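Delia Arancibia has run the night desk at the Stistdale public library for six years. The branch stays open until 2 a.m. every Thursday, and last year it signed up 297 new cardholders.

"Most of them work shifts at Caneo," she says. "They get off at eleven and want somewhere quiet to sit."

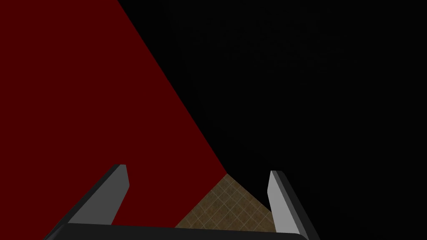 Who comes in

Arancibia says the late crowd reads more than the day crowd - mostly westerns, repair manuals and large print. One man from Lidby is working through the whole history section.

"He's on the canals now. I order them in for him." 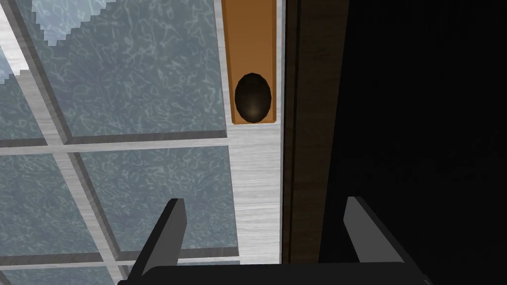
The county wanted to end late hours in June. She collected 796 signatures and the hours stayed, though the budget for new books was cut by 20 percent.

"I would have liked both," she says. "We buy used when we can. People don't mind a worn cover."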